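Workshop Tips: Trying Out Two Grippers on Fake Flowers

Saturday, July 27, 2024

I've had a pair of small arms on the bench for a while now, and the question I get most is which gripper to put on them. So I spent the week picking up artificial flowers with two of them, the Plutari and the Miah, and wrote down what helped.

Start with the stems, not the blooms! A plastic stem is stiff and thin and it will tell you right away if your fingers close unevenly. The Plutari kept rolling them sideways until I wrapped the tips in a bit of rubber shelf liner (the grippy kind from the kitchen aisle, cut into strips). The Miah didn't need it, but it closes harder, and I squashed a silk petal flat before I turned the force down to 15 percent.

Marble is pretty and it's a pain. Stems slide on it, and the polish throws glare back at the cameras. I moved my lamp to the side and that fixed most of it – a sheet of baking parchment clipped over the bulb got the rest, but use an LED for that, please, never a hot bulb.

Put something heavy in your vases. Glass marbles work, so does rice. Erhan Ekinci wrote in to say he uses fish tank gravel, and I like that better because it holds the stem where you poke it.

Tie your cables with a loose loop at the wrist and run the joint all the way both ways before you snug anything down. I skipped this in January and pulled a connector right out of its socket.

For the score keepers: over 306 tries, split evenly, the Miah dropped 22 fewer stems. It's also louder and takes longer to mount. I'm leaving the Plutari on for thin stuff anyway, shelf liner and all, and next I want to see how both of them do with real tulips, which bruise if you look at them wrong. 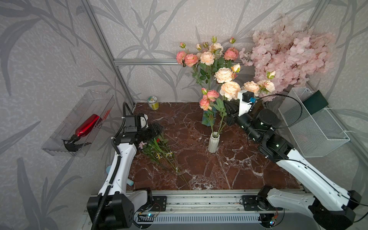 Oh, and wipe the fingertips with a damp cloth between rounds – fabric petals shed more fuzz than you'd think, and it builds up right where you need the grip.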